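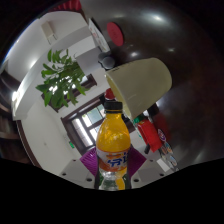

Brallside ouvre en juillet un cycle de formation au développement produit

Le cabinet Brallside lancera en juillet un programme de formation consacré à l'innovation produit, destiné aux entreprises industrielles qui vendent à d'autres entreprises. Les 40 places de la première session sont réparties entre des équipes techniques et commerciales, qui suivront les mêmes ateliers.

Le cycle représente 70 heures de travail, dont une partie se déroule dans les locaux des entreprises inscrites. Les participants y apprennent à conduire des entretiens avec leurs clients avant la rédaction du cahier des charges, puis à classer les besoins recueillis. Masetti et Jabłońska ont déjà réservé des places pour leurs bureaux d'études.

« Beaucoup de projets démarrent sur une idée interne que personne n'a soumise à un acheteur », explique Ksawery Walczak, responsable du programme.
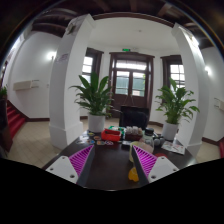
Une longue table en bois sombre, avec un plateau rouge vers le centre.

Brallside s'appuie sur une enquête menée auprès de 324 chefs de produit. Presque la moitié d'entre eux déclarent n'avoir rencontré aucun client au cours des six mois précédant leur dernier lancement.

Le module final, confié à Paraskevi Spanos, porte sur le calcul du prix et la présentation du dossier à la direction. Il se tiendra à Mukberg, où le cabinet dispose d'un deuxième site. Le tarif est fixé à 1739 euros hors taxes par personne, supports compris. Les inscriptions se font directement auprès du cabinet, de 9 heures à 17 heures.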